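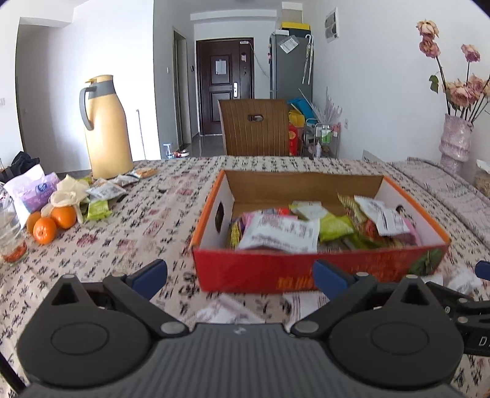
*The snack box on the good tablecloth, mid-afternoon. Mandarins to the left, dried roses to the right.*

**flurner_meifang** wrote:

Okay, snack box people, I finally have a system and I'm so pleased with it! Everything individually wrapped goes in the one cardboard box (the red one with the oval hand hole in the side, best box I've ever kept), and the box lives on the table where visitors can reach it. No more opening four cupboards when Yiran Tang drops in with the kids. I'm still sorting – there's a pile behind the mandarins that hasn't found a home yet – but I can already see what we've got, and we've got a LOT.

Questions for the group: do you sort by sweet and savoury, or just let people dig? And does fruit go in with the packets?

– Meifang Meng, Flurnerwood

**olham_pantry** wrote:

Let them dig! Half the fun is the rummage. My nan had a biscuit tin like that and we'd all be elbow deep in it before the kettle boiled.

Please keep the fruit out though. I put mandarins in with rice crackers once and found one at the bottom in September. Never again.

**tupperqueen5** wrote:

Have to disagree with olham. If you let people dig, the favourites go in 2 days and you're left with a box of whatever flavour no one likes. I use dividers cut from an old cereal box, sweet at the front, savoury at the back. Colour doesn't matter, flavour does.

Love the yellow thermos jug by the way! Does it pour without dribbling?

**olham_pantry** wrote:

Dividers in a snack box, mate, it's not a filing cabinet :)

**flurner_meifang** wrote:

Haha, you two. The thermos dribbles a tiny bit if you rush it, but it keeps water hot enough for goji tea right through the arvo, so I forgive it everything.

I might try one divider down the middle as a compromise? The big white packet takes up half the front by itself, so it may have to stand on its end.

**awan_road** wrote:

Team dig here. Where did you get the pink vase? I've been drying roses upside down in the laundry and mine go brown, yours have kept such a lovely colour.

**flurner_meifang** wrote:

Vase was from the Lato market, bottom of a crate, two dollars! For the roses, try somewhere darker, and strip off most of the leaves first. I left a few on because I like the green.

**tupperqueen5** wrote:

One divider is a start. Put up another photo once it's in, please!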